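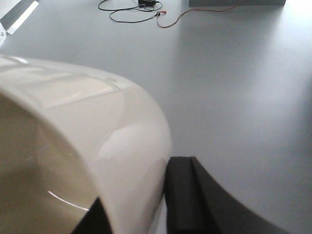

Kgomotso Sithole

Thread on the Puvska branch line, which I rode end to end last week. Long one, mute me if trains aren't your thing.

The line leaves the main network at Puvska and climbs to Ernovlow. Track gauge is 562 mm, so narrower than most of the preserved lines people have heard of. Passengers sit two across, facing forward. Tall people will have their knees on the seat in front.

It was built to carry slate. The quarry company paid for the first section and only let passengers on after the village of Du complained that its road was shut half the winter. For years the passenger car was hooked to the back of the slate wagons and left when the slate was loaded. The printed times meant very little.

The last slate train ran in February, during a snowstorm, and the crew had to dig out the points at Faltidlow by hand. There's a typed account of it on the wall of the Ernovlow waiting room. Read it if you have a few minutes, it's good.

Passenger service stopped the same year. The rails were left down because lifting them cost more than the scrap would bring in. That's the main reason there is still a railway to ride.

Stations in order going up: Puvska, Faltidlow, Du, Ernovlow. Faltidlow is a request stop. Tell the guard before you board, or stand where the driver can see you and hold your arm out.

The steepest part is between Faltidlow and Du, at 1 in 25. With a full train the engine takes it at walking pace. Sit on the left going up for the valley. The right side is mostly rock cutting.

The engine stops at Du for water. You get long enough to stretch your legs and look at the old weighbridge. The guard blows the whistle twice before leaving.

Someone asked about the ticket office. It's cash only at Puvska, cards at Ernovlow. A return costs the same as a single if you come back the same day.

Correction to an earlier post of mine: I said the viaduct above Du was 1,000 feet long. It's 500. I had read the figure for both approach banks together. Thanks to the two people who wrote in.

Trains run weekends only from now until the end of the month, then nothing until spring. The board at Puvska had the winter closing notice up, dated Wednesday, October 2, 2019.

Next I want to walk the quarry incline above Ernovlow. The path is open but the lower gate sticks, so you may have to lift it. I'll add to this thread when I've done it.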